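Gripper Comparison in Simulation: Frequently Asked Questions

Which grippers did you compare?
Two parallel models, the Priren and the Udero. Both were mounted on the same simulated arm with the same controller settings. We changed only the gripper and the wrist camera offset.

Why did you start in simulation?
Our real arm at Cirnamwood is shared, and we get it only in the evening. In simulation we could repeat each grasp 78 times for every gripper and leave it to run.

Where is the wrist camera?
It is fixed behind the gripper and looks along the fingers. We wanted both fingers inside the view when they are open, even if the housing then takes a big part of the picture. 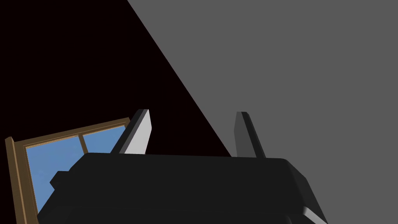 2 min read

Does the plain background help?
For us, yes and no. A finger against a dark area is easy to separate, but a gray finger against a gray wall gives less contrast — our edge detector lost it more often. We now test every camera pose with both kinds of background.

Which gripper was better?
The Udero dropped 5 objects and the Priren dropped 9, on the same list of objects. I would not call this a big difference. The Priren closed faster, and for light parts I still prefer it.

Can I use your settings with another controller?
We tried only the Chettiar controller. The force limits are in its own units, so please convert them first.

Will you publish results from the real arm?
We plan this for February, if the new finger pads arrive.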